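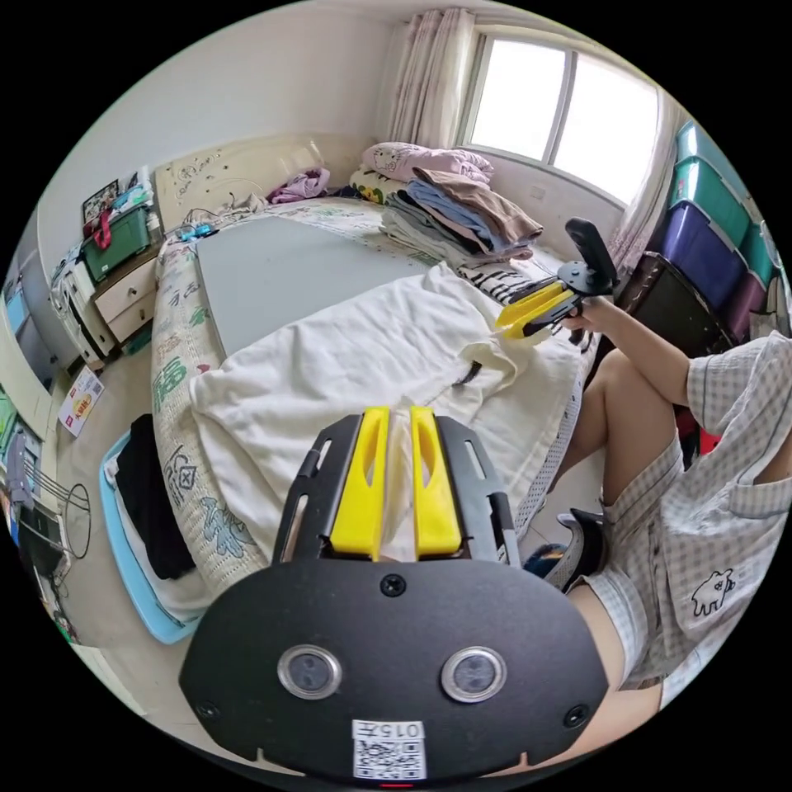 News from the tooling group

Since the last newsletter, Salameh has a new version of its episode checker, and most of the work in it is by Nisreen Khalaf. The checker is the program which reads every recording of a household task before it goes to training. Until August it looked only at one device at a time. Now it reads the left and the right gripper together and compares their clocks.

This was more needed than we expected. In bedding and laundry tasks the two hands work on the same cloth, and a small delay between the two streams makes the policy learn a wrong order of the hands. We had 1311 episodes in the bedroom set. The new checker marked 224 of them as having a clock difference of more than 20 milliseconds. Most of these we could repair by shifting one stream. The others are put aside in a separate folder and are not deleted, so please do not ask Walid to empty it.

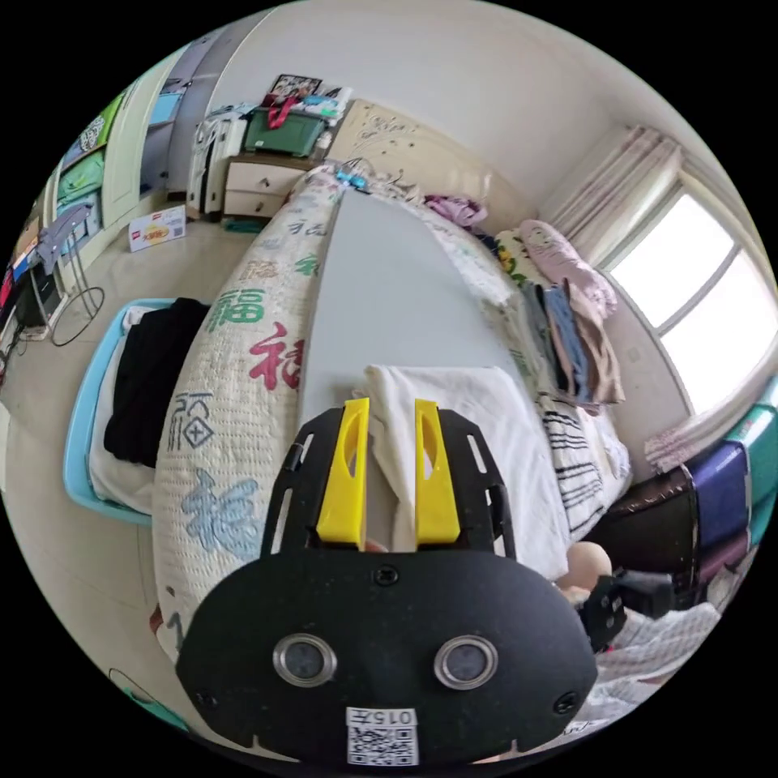
The second change is in the perception part. Our old segmentation step, which we call Furkeck, was trained mainly on kitchen items and it had difficulties with white cloth on a light bed. It often joined the two into one region. Walid Nasrallah has added the opening between the fingers as a second input, and the mask of the held cloth is now more stable from one moment to the next. It is still weak when the fabric has a strong print, and we would be glad for suggestions.

For those who use the planner: Bamex now accepts the corrected time stamps directly. You have to update both packages on the same day, otherwise the planner will read the old field and give no warning. We know that this is not nice and a proper error message is in preparation.

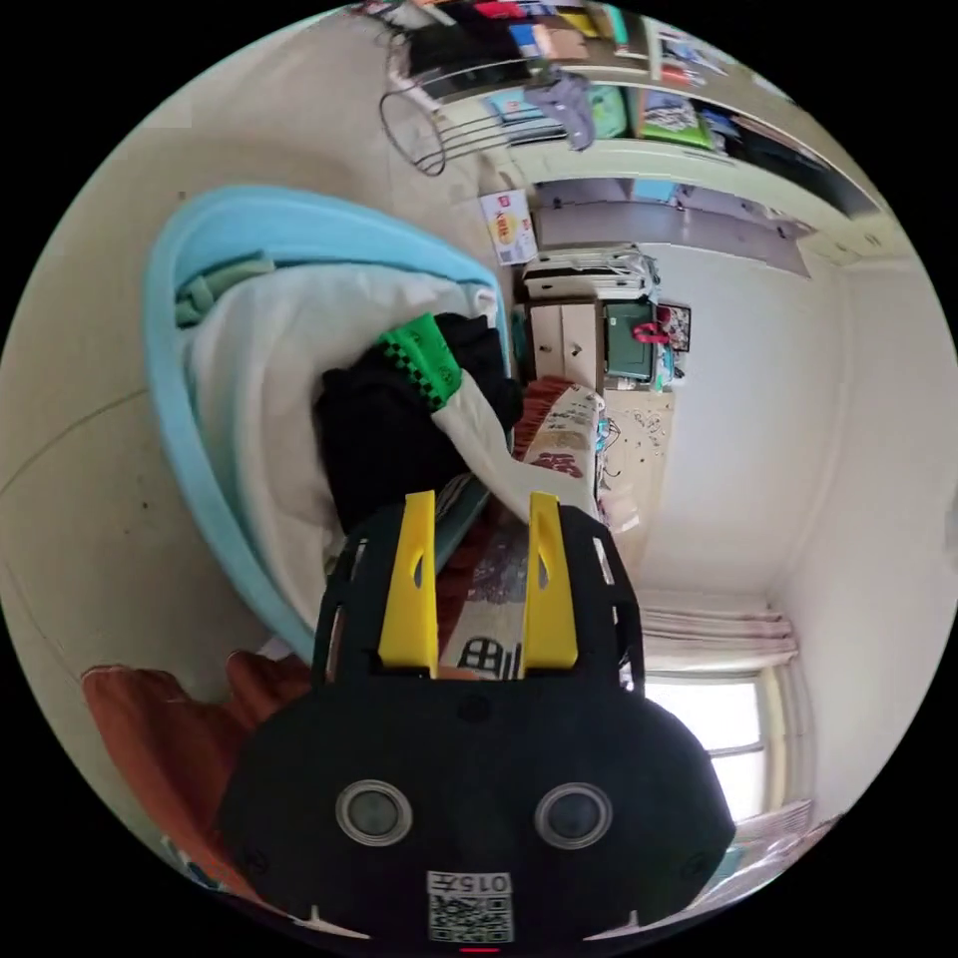 Clothes basket beside the bed, with the gripper fingers open over a printed cover.

The next task family will be sorting clothes from a basket, for which Barkar has agreed to share their label list. We are still discussing if "folded" and "bunched" should be two labels or one label with a value. Nisreen prefers the value, Walid prefers two labels, and the replay tool at present supports neither. If you have an opinion, write to the tooling list before the next release is frozen.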